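Section 2. Filing a public comment on a pending bill

1. Open the Grimthorpe comment portal and enter the bill number. For the clinic reporting bill, enter 1459.
2. Choose Support, Oppose or Neutral.
3. Type your comment. The limit is 2000 characters, spaces included.
4. Enter your name and home address as they appear on your voter registration.
5. Select Submit and write down the receipt number.

Note: Comments on bill 1411 are closed.

Caution: Names and comments are public record – do not include medical details or phone numbers.
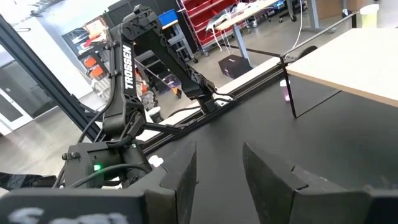

Trunell County Legislative Information Office – Public Comment Desk

6. To change a comment, select Withdraw, enter the receipt number and file again before the hearing begins.

Last revised Jul 15, 2023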